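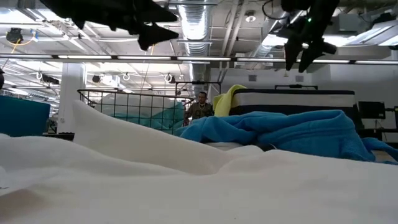
So I finally made it to the open day at the Burnbridge laundry works, after two years of saying I'd go and then finding out the tickets were gone. They only let 43 people in per tour, and this time I set an alarm for the booking page like it was a concert. My friend Mahsa Shahbazi thought I was nuts, but she came along anyway, mostly for the cake.

If you don't know Burnbridge, it's a small river town a short drive past Kokbridge, and the laundry is the big brick building right on the water. It has washed sheets and towels for hotels up and down the valley for longer than anyone on the tour had been alive. Parking is terrible. Use the field behind the church (free on open day, and a kid in a yellow vest waves you in) and walk down the hill.

Our guide was Chantal Doucette, and she was so good! She started there at nineteen on the folding line and now runs the whole afternoon shift, and she talks fast because there's a lot she wants to get to. We began in the sorting hall, where everything comes in by the cartload. I had pictured one giant machine doing everything, but so much of it is hands. People pull things apart by weight and by how dirty they are, and they check for stuff left behind. Chantal has found dentures, a wedding ring and a live hamster. The hamster went home with a driver and lived to a ripe old age.

Then the wash floor, and wow, the noise. You get foam earplugs at the door and you should really use them. The long washer is like a tunnel, with the linen moving from one section to the next and the rinse water from the far end getting reused at the front. I asked what happens to the water after that and got a very long answer about filters, most of which I missed because of the earplugs. Mahsa says it was interesting.

My favorite part was upstairs, in the old ironing room, which they've kept more or less as it was. Babak Hashemi and his dad Houshang look after it, and Houshang will show you how they used to press tablecloths on a big hand-cranked mangle. He let me have a turn on the crank. My arms gave out in under a minute and he was very polite about it. There's a wall of old order books up there too, and one page is nothing but napkins for a wedding at the Hassanpour hotel, 200 of them, with an angry note in the margin about beetroot.

Okay, a few gripes. The tour was supposed to take an hour and a half and ran well over, which I loved but a couple with a toddler did not. It's hot in there, even in cool weather, so skip the sweater. There's an elevator, but it was out of order on the day we went, and the stairs to the ironing room are steep — worth calling ahead if that's a problem for you.

The cafe tent was run by Davina Lamont, who has the Prikitz bakery in town, and her apricot slice is the reason Mahsa now wants to go back. Get there before the second tour lets out. By the time we'd finished poking around the little shop (retired hotel towels, cheap, very thick, I bought two) the line was out past the gate.

Tickets were 10 dollars each, and kids under five got in free. The next open day is in March and booking goes up on their website a few weeks ahead. Wear closed shoes, they do check! One guy had to do the whole thing in borrowed rubber boots, and I think they were two different sizes.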